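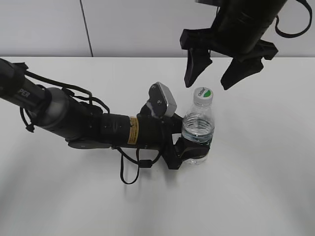

Skistent Adds Kids' Snow Pants in Wider Size Range

2 min read

HINMONT, 13 Feb 2022. Outdoor clothing maker Skistent has added a line of insulated snow pants for children, sold under the name Gulemholm. The pants come in sizes 2 to 20 and are on sale now through the company's website and its Hinmont store.

Each pair has a waterproof shell, a fleece-lined seat and an elastic waist with inside buttons. The cuffs can be let out one size by cutting a marked thread inside the hem. Gaiters snap over the boot and can be removed for washing.

Skistent tested the pants with families at local ski schools starting in November. It received 1,374 comment cards. The most common request was for stronger knees, and the final version has a second layer of fabric there.

"Parents told us the knees go first," said Haiyan Wei, product manager at Skistent. "We also moved the zipper pulls so they can be worked with mittens on."

The pants are sold in navy, red and gray. Suspenders are included in sizes up to 8 and sold separately for larger sizes.

Press contact: Stelios Balaskas, Skistent, Hinmont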